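Ambaye river lodge – boat or fly in?
Travel forum > Parks and Reserves > Trip planning

mudskipper_jo
Trying to sort out Ambaye for March. Two of us, 11 nights all up. Park office says the river is the only way to the south camp that time of year, the lodge site says theres an airstrip. Which is it? Has anyone done it lately

kelpie77
Both. Airstrip is at the north gate, south camp is boat only. We went up with Vuvatora, two days on the river, slept on a sandbank the first night. Best part of the whole trip for me. Take a proper mat.

gumboot_trev
Two days if the water's up. Ours took longer and the skipper was out pushing half the afternoon. I'd fly to the north gate and stay there, same birds, better food.

kelpie77
Not the same birds at all. North side is mostly open grassland. If you want forest you need the south camp, end of story.

gumboot_trev
Saw plenty of hornbills from the north gate verandah with a cuppa in my hand. Each to their own.

mudskipper_jo
Ok so forest is the whole point for us, leaning boat. What did you pay kelpie? Vuvatora quoted me 948 for two, return, fuel included. Sirholm wanted 498 but thats one way and no meals

kelpie77
948 return is fair. Ask if the park permit is in that, ours wasn't. Sirholm one way is dearer once you double it, and you still have to feed yourselves.

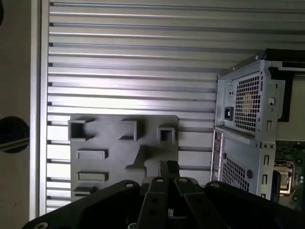 What I'd sort before you book:

1. Permit. Get it in town, the river post runs out of forms.
2. Cash, small notes. No card machine anywhere past the jetty.
3. Dry bags. Colour doesn't matter, size does – the lockers on the boat are tiny.
4. Yellow fever certificate, paper one. They looked at ours twice.

saltbush_sal
Disagree on the permit, we got ours at the river post no dramas. Took ten minutes. Town office was shut for lunch both times we tried.

kelpie77
Lucky. The people behind us got sent back.

saltbush_sal
Fair enough. Maybe ring ahead then. Also get to the jetty by 6 am, the boats leave when theyre full and not when the ticket says.

mudskipper_jo
Thanks, thats handy. What about the Ornunex trail, is it open in March? Map shows it starting from south camp but the park page hasnt been updated in ages

gumboot_trev
Shut when we were there, bridge was out. Wouldn't plan a trip around it.

saltbush_sal
Was open for us as far as the clearing, guide only. Past that its swamp. You'll want gumboots, hiking boots were usless after the first hour. Leeches too, long socks.

mudskipper_jo
Leeches I can live with. My other half maybe not. Going to email Vuvatora tonight and ask about the permit and the trail, will post what they say

kelpie77
Ask them about the sandbank too, some skippers go to the village instead now. Village is fine but you hear the generator till late.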